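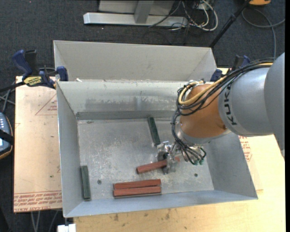
Faz semanas que ando a adiar a decisão sobre as caixas da oficina, e ontem à noite sentei-me finalmente com um chá e a lista do que temos para guardar. O problema é sempre o mesmo: caixas de plástico racham, caixas de cartão amolecem com a humidade da garagem, e as de madeira que o meu sogro fez são lindas mas pesam como tudo. Por isso ando virada para o metal. Uma caixa grande, aberta em cima, cinzenta, daquelas em que o fundo já está cheio de riscos e salpicos esbranquiçados e não faz diferença nenhuma, porque os blocos verdes-escuros e castanho-avermelhados ficam lá espalhados e vê-se logo o que há. Eu gosto disso. Gosto de olhar para dentro e saber.

Cá em casa os blocos são um assunto sério (quem tem miúdos percebe). Começámos com um saco da Porkex, comprado em July – perdão, em julho, que ando a trabalhar em inglês o dia inteiro e já não sei escrever – e entretanto a coisa cresceu. São 441 peças, contadas pelo mais velho num domingo de chuva... pronto, num dia de chuva qualquer, que eu já nem me lembro qual foi. Ele separa por cor, a irmã separa por tamanho, e no meio disto tudo sou eu que tropeço neles no corredor.

Experimentei primeiro umas gavetas da Sulon. Bonitas, deslizam bem, mas os blocos compridos ficam presos na parte de trás e depois a gaveta não abre nem à lei da bala. Passei uma tarde inteira com uma régua enfiada na frincha, a praguejar baixinho. Foram 11 euros cada uma e agora guardam meias.

Depois escrevi ao Lợi Tiêu, que tem a loja de segunda mão lá em baixo ao pé do rio e me arranja coisas impossíveis. Respondeu-me logo que tinha uma caixa de metal vinda de um armazém, com as paredes direitas e sem tampa, e que ma guardava até ao fim da semana. Pedi-lhe as medidas e ele mandou-mas em passos de dedo, que é lá a maneira dele de medir, e eu fiquei na mesma!

O que me preocupa mais é a mesa. A nossa é de madeira clara, sem verniz nenhum, e uma caixa daquelas arrastada para trás e para a frente deixa marcas para sempre. Pensei em pôr-lhe uma placa forrada a papel por baixo, a sobrar um bocado de lado, e assim ainda ficava com um cantinho para pousar o lápis e o caderno. Feltro também dava, mas apanha serradura e fica um nojo ao fim de dois dias.

Quanto à arrumação lá dentro, já desisti de divisórias. Fiz umas de cartão para a caixa velha, muito direitinhas, com etiquetas e tudo, e ao terceiro dia estavam dobradas no fundo. Agora a regra é só uma: os blocos vão lá para dentro e não se fala mais nisso. Se ficarem encostados dois a dois, óptimo, se ficarem atravessados, óptimo também. A minha filha diz que os verdes têm de ficar longe dos vermelhos porque estão zangados, e eu não me meto.

Falta o barulho. Peças de madeira a cair em chapa às sete da manhã não é coisa que eu deseje aos vizinhos de baixo, por isso ainda estou a ver se a caixa fica na oficina ou se chega a subir. Se alguém souber de uma borracha fina que não cheire mal (a última cheirava a pneu até ao Natal), deixe-me nos comentários a marca e o preço. Amanhã passo no Lợi com a fita métrica na mala.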